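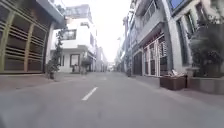
rnimri
Council wants to make our street one-way from June and I'm trying to work out whether to object. We're on the Kovness side, three doors down from the corner. It's a narrow street with a dashed line down the middle and buildings several storeys high along it, so two delivery vans meeting is a regular headache. Has anyone lived through one of these changes?

Huser22
Yes, on Twal Street. Traffic got faster. Drivers stop worrying about anything coming the other way. I'd object.

gultov_pete
Disagree with Huser22. Ours went one-way and it's quieter at night. The detour adds 96 metres to my trip home. I can live with that.

Huser22
You're at the dead end, Pete. Try it mid-block.

gultov_pete
I was mid-block until last year.

marl_k
Ask for the traffic count before you write anything. Ours was 3,160 vehicles a week and they had to give it to us. Ask about speed humps too.

rnimri
Thanks, will ring them tomorrow. Submissions close in 22 days.
Rawan Nimri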